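# Chapter 4: Reading a Hemline

I bought my first proper coat with my first proper wages, and I got it wrong. It was bottle green, it was in the Alura winter window, and it came down to the widest bit of my calf, where it stayed for one very long November making me look like a postbox. I loved that coat (I still do, a bit!) but I couldn't work out why it looked so good on the hanger and so glum on me. The colour was right and the shoulders fitted. It took me years to see that the trouble was all at the bottom edge.

So this chapter is about hems: where they fall, what they do to the eye, and how to talk about them to a customer, a tailor or your own mirror. We did shoulders in Chapter 3 and I promised you wouldn't need a tape measure again so soon. Sorry. You'll need it by the second page.
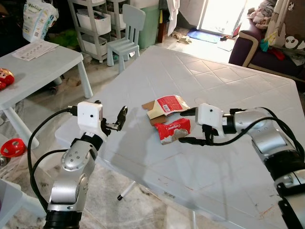
The first thing I ask a new class to do is stand up and find the places where their own legs get narrower. There's one just above the knee, one just below it, and one above the ankle. A hem that stops at a narrow place tends to look settled. A hem that stops at a wide place draws a line straight across it, and that's where everyone looks. Try it with a scarf held across your front and move it up and down slowly. Most people laugh the first time, because a couple of inches can change the whole outfit.

Now, this is a habit of the eye and it has plenty of exceptions. Heavy cloth hangs away from the leg and throws the sums out. Boots cover half the evidence. And a full skirt, of the sort Carrasco cut so well, swings about so much that the hem never sits in one place for long anyway.

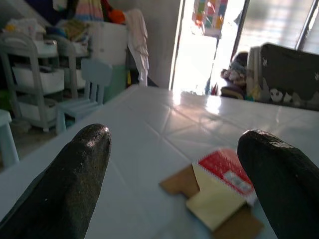 So-yul Ha read this part in draft and wrote in the margin that I was being far too timid about shoes. Her view is that you can't judge a hem in bare feet at all, and that every fitting ought to be done in the pair the customer means to wear, even if that means sending them home to fetch it. I think she's mostly right, and I've moved the shoe exercise forward to please her. But I'd still look barefoot first. You learn your own proportions that way, and then the shoes are a change you can see.

She also thinks I'm unfair to the mid-calf length. Well, she's tall, and she never met my green coat.

Before you go on to section 4.1, have a go at this. Take one skirt or dress you hardly ever wear and pin it up at 70 centimetres from the waist. Write down what you think. Then let it down to 91 and do the same. Don't fuss over neat pinning, just get it level, and wear the same top both times or you'll end up judging the top.
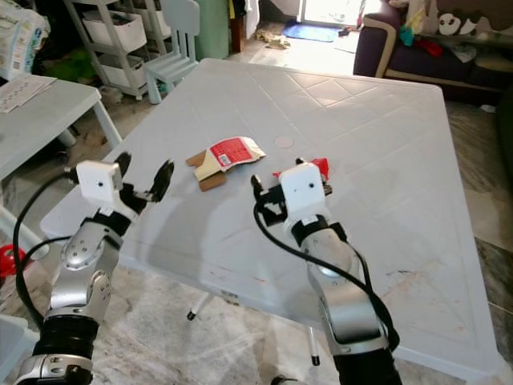
*Photo: Flestardale Picture Library*

Keep those notes somewhere safe, as we'll come back to them when we get to linings. If you're working in a pair, swap notes before you talk, otherwise the louder one wins (I speak as the louder one).

**Words to know for this chapter:** hem allowance, drop, break, Wellow length (the shop-floor name I use for a skirt ending just under the knee), blind stitch.

## 4.1 Measuring the drop

Start at the waist, and I mean the real one, the crease you get when you bend sideways. Put the end of the tape there, let the rest hang down and ask someone else to read it for you. If you look down to read it yourself you'll tip forward and the number will be wrong.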